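Section 4: Teaching Billey the mug job

By now you should have the arm clamped down, the Vuver software running and the gripper opening and closing when you tell it to. If the gripper still twitches when idle, go back to section 3 and redo the zeroing. I'll wait.

People always ask me whether Billey can do the washing-up yet. No, it can't. It can wipe a flat surface fairly well and it can put mugs on a mug tree, and I was so pleased the first time it managed the second one that I rang Nuria Montes at work to tell her. Hanging a mug sounds like nothing, but the arm has to find the handle, turn it the right way, get a peg through the hole and then let go at the right moment. We do all of that half asleep before breakfast!

What you need

A mug tree with straight pegs, a mug with a closed loop handle, and a table that doesn't wobble. Enamel is kinder than china while you're learning — trust me on this one. Set aside 40 minutes for your first go.

Setting up

1. Stand the tree within easy reach of the arm and fix the base with the putty from the small parts bag. A loose tree will creep backwards every time the mug nudges it.

2. Tidy any cables so the arm can't snag them on its way round.

3. Open the Jobs page, choose New, then Hang. Set the speed to 14. You can go faster later, but please don't start there.

4. Hang the mug by hand first, so you know what you're aiming for. The top of the handle should sit over the peg, with the mug's weight hanging from it. 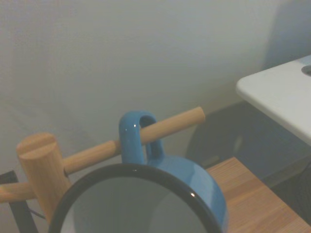
5. Take the mug off again, press Record and guide the arm through the whole move. Go slowly over the last bit, just before the peg goes into the loop. Press Stop once the gripper is well clear.

6. Repeat step 5 from a slightly different starting spot each time. Billey will accept up to 200 recordings for one job, though I've never had the patience to get near that.

7. Press Try and keep a hand by the red button.

Note: shiny mugs can confuse the camera, as a bright reflection may be read as an edge. Renata Lagos fixed hers by turning the desk lamp towards the wall. Moving the lamp is worth a try before you record everything again.

Caution: keep fingers away from the pegs while the arm is moving. Never leave it running with a full or hot mug.

If it lets go too early, raise Release Delay to 2 and press Try again.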